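Life & Home > Kitchen > Small Spaces

The Snack Shelf Diaries

Last updated in June

8 minute read

My kitchen in Presham has 2 cupboards. One of them holds the boiler. The other one holds everything else, and for three years "everything else" included a bag of chips balanced on top of the flour, so that every time I opened the door I got a bag of chips in the face. I'd catch it (usually), shove it back, and close the door fast. I thought of this as a system.

Then my neighbor Azadeh Hassanpour came over to borrow a can of tomatoes. I opened the cupboard, caught the chips, handed her a can, and she turned it over and read the bottom of it for a long time. "I was going to make dinner with this," she said, and put it down on the counter very gently.

So that was the push I needed. I spent most of an afternoon taking things out and putting them on the floor, and I'm a bit ashamed to tell you I found 111 separate food items in there, counting tea bags as one item per box and counting the birthday candles, which I know aren't food. There were four open bags of rice. Four! I'd been buying rice because I couldn't see the rice.

What I wanted after that was one small place, out in the open, for the things I reach for every day. No doors. If it's out where I can see it, I eat it, and if it's behind a door it becomes archaeology. I asked around, and everybody sent me to Mirta Cabral, who runs a workshop on the canal side of Clorkgate and has been building little freestanding shelves for longer than I've been cooking.

Mirta's place smells wonderful. She had offcuts stacked up to the window and a radio going, and she let me stand there asking questions while she sanded. She makes a two-tier shelf she calls the Sison, after the street she grew up on, and she sells them bare — no stain, no varnish, just the pine. Some customers take them home and paint them. Most, she told me, mean to paint them and never get to it, and five years later the wood has gone a nice honey color and they tell people they planned it.

I asked her what goes wrong with small shelves, thinking she'd say wobble or warping. She said people load them like bookcases. They line everything up in a row, very neat, for a week. Then real life comes along and a bottle gets laid down on its side and a bag gets thrown on top, and they decide the shelf is too small and buy a bigger one. She thinks you should start with the bag thrown on top. Work out where your hand wants to drop things when you come in tired, and leave that spot free.

I loved this. I have been dropping things when I come in tired for my entire adult life, and it had never crossed my mind to plan around it.
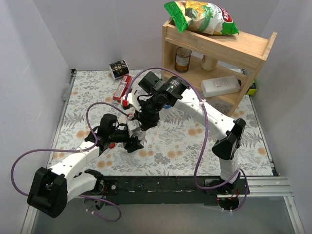
How much should you keep on an open snack shelf?

Keep about a week's worth of what you eat without thinking, and put the rest away somewhere else. A shelf that holds a week's food gets emptied and wiped, and a shelf that holds a month's food just collects.

Chips belong up top, by the way, and I'll argue with anyone on this. A big bag of chips is all air and crackle. It won't stack, it won't stand once it's been opened, and if you put it on a lower shelf, something heavier will end up on it and you'll be eating crumbs with a spoon. Lay it flat across the top tier and let the end stick out over the side if it has to. I used to fold mine over and clip it and try to stand it upright between two jars, and it fell over every single time.

Cans go low. A can is the one thing in the kitchen that's happy anywhere, so give it the spot that's hardest to get at. The trouble with cans is the labels. They tear, they fade, they get damp and slide off, and then you have a silver mystery that could be peaches or could be chickpeas. I now write on the lid with a marker the minute I get home. Azadeh writes the month she bought it too, and after what she'd seen in my cupboard she bought me my own marker.

Bottles are harder. Mirta cuts the Sison with a low bottom tier to keep it steady, and plenty of bottles are too tall to stand up in there. Mine lie on their sides at the front with the caps tightened properly. I lost a good deal of vinegar learning about the second half of that sentence.

And then cups. I don't know how cups get into a snack shelf, but they do. There's always one. I've stopped fighting it and I use mine for the little things — twist ties, the last two stock cubes, a packet of yeast.

The other thing that changed my kitchen cost me almost nothing, and it was putting a mat under it all. I'd always thought of mats as something my grandmother had. But a printed one, with leaves or flowers or whatever you like, hides crumbs between shakings, quiets down a dropped can, and makes a plain bit of pine look like you meant it to be there. I got mine at the Burkavura market from a man who had 25 patterns rolled up in a barrel and wouldn't unroll more than one at a time. Go for a pale background if your kitchen is dark. Mine is very dark, and I swear the whole corner lifted.

I've had the shelf since the spring now. It isn't always tidy. Last night there was a box of crackers on the floor next to it and a cup on its side that I'd walked past all evening, and I noticed I didn't mind, which was new. It took me under a minute to put right, and I did it while the kettle boiled.

The flour still lives in the cupboard. I open the door slowly out of habit. Azadeh came by for tomatoes again and I gave her one off the bottom tier, with the date on the lid in my best handwriting, and she took it home and cooked with it.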